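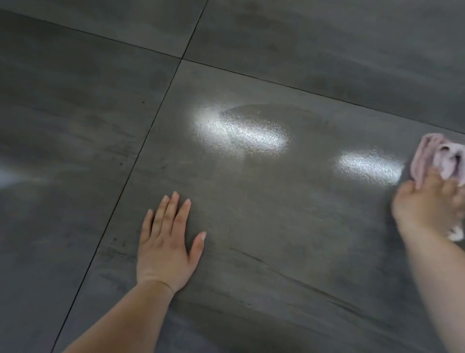
The Apaza Tapes: Progress Report to the Trolum Fund

Prepared by Édgar Quintero, project lead, Rirenthorpe Sound Archive
Reporting period: May through October

Dear friends at Trolum,

I promised a shorter report this time and I can already feel myself failing, so please put the kettle on. It has been a full six months here in Rirenthorpe, most of it good, and I would like you to have the whole of it, including the parts that didn't go the way I told you they would in the spring.

Where we stand

The Apaza collection holds 1083 reels of tape, recorded in kitchens, church basements, bus depots and a great many back porches. When I last wrote, we had finished the shelf list and transferred the first handful of reels as a trial. By the end of October we had transferred 40 percent of the collection, and every one of those recordings now has a preservation copy, a listening copy and at least a basic entry in the catalog. Our target for this point was half, so we are behind, and I explain why further down.

What I didn't expect was how good so much of it would sound. Some of the earliest reels were stored for years in a garage, and I had quietly prepared myself for mush. Instead we have been hearing clocks ticking, spoons against cups, a dog who wants to be let out through the whole of a forty-minute interview. The singing is lovely, of course, and it is what people ask about, but I have grown very fond of the talk between the songs – the arguing over which verse comes next, and whose aunt had it right.

The transfer room

You will remember that the old storeroom was the biggest line in the first half of the budget, and I am happy to report that it is finished and in daily use. The carpet is gone and we now have large dark gray tiles underfoot, which show every speck. That has turned out to be a blessing with old tape, because what comes off the reels in the way of brown oxide dust is no longer being walked from one bench to the other. The floor gets wiped by hand before a day's transfers start. The new door seals are in and the window has been covered on the inside with a panel we can lift out in summer.

The second playback deck, which we bought refurbished from Trirnard, arrived in June and went back to them in July with a capstan motor that hummed. They were very decent about it and covered the shipping both ways, but we were without it for most of the summer, and that is the larger part of the reason for our shortfall. It has been running well since early September. On a good day with both decks we can get through 10 reels, and I will admit we have had a few very good days.

Sticky tape, and a small oven

The rest of the delay comes down to chemistry. A larger share of the later reels than we had planned for have what people in our line call sticky shed, meaning the binder that holds the recording to the tape has taken up moisture and turned gummy. If you play a tape like that, it squeals and leaves part of itself on the heads. The usual treatment is to bake it gently at a low temperature for several hours, let it rest, and then play it while the improvement lasts.

We had budgeted to send these reels out. After getting quotes, I came back to you in August to ask whether we could move that money into a laboratory oven of our own, and you kindly said yes within the week. The oven is here, it holds its temperature nicely, and we have made our way through the first batches without losing a reel. It is slow work and can't be hurried, so I have changed the order of things: the healthy reels go onto the decks in the morning, and whatever has been baked and rested gets the afternoon.

Cataloging and permissions

The catalog is the part of the project that I worry over at night. Many of the boxes carry only a first name and a year, and some carry a shopping list. We have been holding listening afternoons at the library, where families come in, have some coffee, and help us put names to voices. A woman who came along mostly to keep her sister company recognized her grandfather before he had finished clearing his throat. She sat and listened to the whole reel, then asked to hear it again, and she has since lent us his songbook for scanning.

Permissions are moving more slowly than transfers, as I suspected they might. Where we can find the singer or the family, the answer has nearly always been yes, sometimes with a request that a particular story stay off the website. We have honored all of those requests. Where we can't find anybody, the recording stays available in our reading room only, and we keep looking. I would sooner bring you a smaller public collection that people here feel easy about.

We also had a disagreement, a friendly one, over how to write down the lyrics. Several of the songs move between languages in the middle of a line, and our first transcripts tidied that up far too much. The new guidelines say to write what is sung. It meant going back over the early transcripts, which used up most of a month, and I think it was time well spent.

Money

Spending is within the total agreed. Equipment is over its line by the cost of the oven, offset in full by what we didn't spend on outside treatment. Travel is well under, mainly thanks to families coming to us. The full ledger is attached separately, with the Trirnard invoice and the credit for shipping. There are 2 changes I would like to ask for:

First, to carry the unspent travel money into the coming year, when we hope to visit several of the older singers who can't get to the library.

Second, to extend the transcription contract through the spring, using what is left in the printing line. We can live without the bound catalog for now.

What comes next

Between now and the next report we plan to finish the remaining healthy reels, keep the oven busy, and open the first part of the collection online. The website is built and sitting quietly behind a password – I will send you the link under separate cover, and I'd be grateful for any broken pages you come across. We would also like to hold an evening of songs from the tapes, sung by whoever in town still knows them. The hall is reserved, the piano is being tuned, and you are all invited. Supper starts at 6:30 and there will be far too much of it.

With warm thanks from all of us at the archive,

Édgar Quintero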